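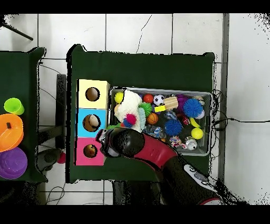 How do I stop the planner treating the inside of a box as solid, so the gripper can go in through a round hole?
Model the box as separate panels with a ring of small pieces around the opening, and leave the hole itself out of the collision mesh.

Search this forum Advanced search

lamduan_r
Thanks. I had one convex hull per box, so every goal past the front face came back as "in collision". I've split the pink one into panels and the planner now finds a path in 2 seconds. The blue and yellow boxes are still hulls. Is there a tool that does the splitting, or is it all by hand?

gromia_dev
Convex decomposition will do it, but check the result. On thin card it tends to fill the hole back in. I gave up and wrote a short script that puts 13 wedges round a circle. Takes the hole radius and the card thickness.

Olaniyan
I wouldn't bother with any of this. Plan to a point 6 cm in front of the hole, switch off collision checking for that one box, and go in on a straight line. We ran it that way all through December.

gromia_dev
And if the box has been nudged? The straight line goes into the card and nothing stops it.

Olaniyan
Force limit stops it. You need one anyway. Your wedges are in the wrong place too if the box has moved.

Elsa Hyvönen
Both of you are assuming the pose is good. I'd fit the circle again from the camera before each approach. Plain colours with a dark hole are easy to segment. It is harder when there's something pale just behind the opening, like the ball in the blue box, as the edge fit can jump to the ball.

lamduan_r
That matches what I get on the blue one. Would depth help?

Elsa Hyvönen
A bit. Mine is noisy at the rim, so I take the median over several frames.

zalero
+1 for Olaniyan's way, but put the force limit in the controller and not in the planning node. Ours was far too slow in the node.

lamduan_r
Will try the refit first and keep the wedges. Can you post the script, gromia_dev?

gromia_dev
Tonight, once I've taken our paths out of it.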